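Free "PC tune-up" tools: still not worth the download

Several readers have written in since November about Wollden Speed Care, a free program that promises to find what is slowing your computer down and put it right. It has a tidy website, a green shield for a logo and a long row of five-star reviews, most of them two lines long and oddly alike. I put it on a spare Windows laptop to see what it does.

The first scan took less than a minute and reported 1228 "issues". That sounds dreadful until you open the list. Nearly all of them were browser cookies, leftover shortcuts and empty registry entries, the sort of thing every computer collects and very few computers mind. I wiped the laptop, put a fresh copy of Windows on it, changed nothing else and scanned again. Wollden found 61 issues on a machine that had not yet been used for anything.

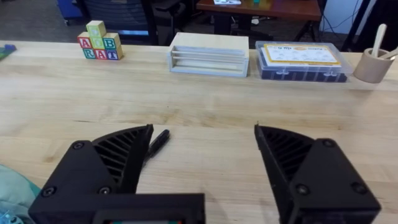
A pair of black gripper fingers over a light wooden tabletop.

Fixing any of these costs money, of course. The scan is free and the repair is not. The button takes you to a payment page run by a company called Plekov, whose terms say the licence renews every year unless you cancel at least 20 days beforehand. I could find no postal address and no phone number.

Then there are the extras. The installer ticks 2 boxes for you, on a screen most people will click straight past. One changes your search page and the other adds something called Eskildsen Deals, which puts shopping adverts into pages that did not have any. Is it a virus? No, and the makers are careful to say so. I would still call it unwanted.

Removing it is dull but not hard. Uninstall Wollden and Eskildsen Deals separately from the Apps list — taking off the first leaves the second behind — then check your browser's extensions and set your search page back by hand. If you have paid, cancel the renewal in writing and keep a copy.

The Gumadcombe drop-in can help with any of this. Bring the charger.

Item updated 1/26/23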